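Search posts
Search
Clear

Oratile Maluleke
Thursday, thread

Short thread on container gardening arithmetic, specifically why the watering advice printed on potting mix bags is close to useless. I run a rooftop plot in Rorkholm and have kept a log for three seasons. Most of this applies to any pot with a drain hole.

1/ The bag says "water when the top inch is dry." The top inch dries at a rate set by sun and wind. The root zone dries at a rate set by the plant. On a roof in July those two rates have very little to do with each other.

2/ The log is kept by weight. Every pot gets weighed when it is planted up, again after a full soak and drain, and then each morning before 7. Any luggage scale with a hook will do. Mine is a cheap one and reads in 20 gram steps, fine for pots this size.

3/ Terms, so I don't have to repeat them. Full weight: soaked, drained for an hour. Low weight: the point where leaves first lose stiffness at midday and recover by evening. The gap between the two is the water the plant can use.

4/ For a mature pepper in the medium pots that gap is 2000 grams. It was less than I expected from the pot volume. A large part of the water held by peat mix is held too tightly for roots to pull out.

5/ One warm, windy day this season the same pepper lost 848 grams between the morning weighing and sunset. So a pot that looks like a four-day pot in May is a two-day pot in July. No schedule printed on a bag is going to catch that.

6/ Pot material. Unglazed clay loses water through the wall. I set two clay pots and two plastic ones side by side with mix and no plant. The clay lost more every single day, and the difference was largest on windy days. It wasn't close.

7/ Clay is still a reasonable choice for rosemary and thyme. For tomatoes on a roof I stopped using it.

8/ Marietjie Zulu asked last season whether double-potting helps (plastic pot inside a larger clay one, gap filled with sand). Tested on one pepper. Root zone temperature in the afternoon was lower. Water loss from the inner pot dropped a little. Sample of one, so treat it accordingly.

9/ Gravel at the bottom. It does not improve drainage. Water sits in the mix above the gravel until the mix is saturated, and only then moves down. The wet layer ends up in the same mix, just higher, and the roots have less depth to work with. Take it out.

10/ Depth matters more than width for this reason. The saturated layer at the bottom has a thickness that depends on the mix. A tall pot and a squat pot of equal volume have the same wet layer thickness, so the squat one is wet through a bigger share of its soil.

11/ Dry mix repels water. If a peat-based pot goes far below low weight it shrinks from the wall, and the next watering runs down the gap and out of the hole. You see water in the saucer and assume the job is done. The scale says otherwise.

12/ Fix: stand the pot in a tub of water up to half its height until the surface darkens. Lift, drain, weigh. If it is still under full weight, put it back. On the worst pot this took most of an afternoon.

13/ Drip line. I have a Roltov timer with one emitter per pot. The emitters do not deliver equal amounts. Put a cup under each one, run the line for ten minutes, weigh the cups. My highest and lowest were far enough apart that one row was being drowned and another was on rations.

14/ After that I sorted emitters by output and gave the fast ones to the tomatoes. Crude, but the morning weights leveled out within a week.

15/ Unathi Mokoena runs hers by moisture probe and asked why I don't. Those cheap two-prong probes mostly respond to salts as well as water. In a pot that gets fertilized weekly, the reading drifts up over the season with no change in water content. Fine for a yes/no. I wouldn't log it.

16/ On fertilizer: the same drying that moves water out leaves salts behind. White crust on the rim of a clay pot is this. I flush every pot once a month with plain water, enough that a good amount runs out of the bottom, and skip feeding that day.

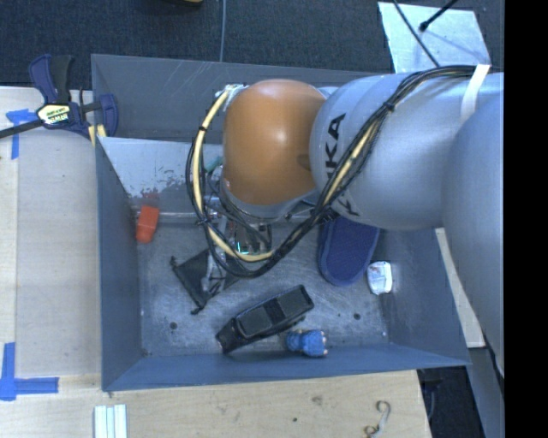

17/ Mulch. Two fingers of bark on top cut the daily loss in young plants by a clear margin. In mature plants the effect nearly disappears. By then the canopy shades the surface anyway and most of the water is leaving through the leaves.

18/ Keep the mulch off the stem. I lost a basil to rot that way in the first season and the log has a gap where it used to be.

19/ Time of day. I tested morning against evening watering on matched peppers. No difference in weight loss that I'd defend. The evening pots had wetter foliage overnight, and I was using a hose with a rose on it, so that part is on me. I water in the morning for that reason only.

20/ Saucers. Useful for a plant that has to get through a weekend alone. A permanent full saucer keeps the bottom of the pot saturated. I tip mine out after an hour.

21/ Self-watering pots (the kind with a reservoir and a wick) did well for lettuce and poorly for peppers. The mix stayed evenly damp, lettuce liked it, and the peppers put on leaf and very little fruit. Might be the variety. Will repeat with a different one.

22/ Weight limits, because somebody always asks. A soaked pot is heavy and a row of them is heavier. My building allows 200 kilograms per square meter on that section, and I had that in writing before the first bag went up. Get your own number from whoever is responsible for the roof. Large pots go along the wall over the beam.

23/ The minimum version of all this: pick one pot per plant type, weigh it full, weigh it at first midday droop, write both numbers on a plant label with pencil. Marker fades. Weigh that one pot in the morning and water the group when it gets near the low number.

24/ Redo the numbers once a month. The plant itself gains weight, and by August a pepper with fruit on it will throw off a low weight taken in June. I missed this in the first season and underwatered for two weeks with a very tidy spreadsheet.

25/ Next thread will be on mix recipes, with coir against peat and how each one rewets. Cherry Mae Cabanatuan is running the same pots on a north-facing balcony, so there will be a second set of weights for comparison.

Recent from Oratile Maluleke
Coir blocks: how long to soak, measured
Which drip emitters clog first
Overwintering peppers indoors, notes from December
Reply to Refilwe Sithole on shade cloth
Do clay pots need sealing?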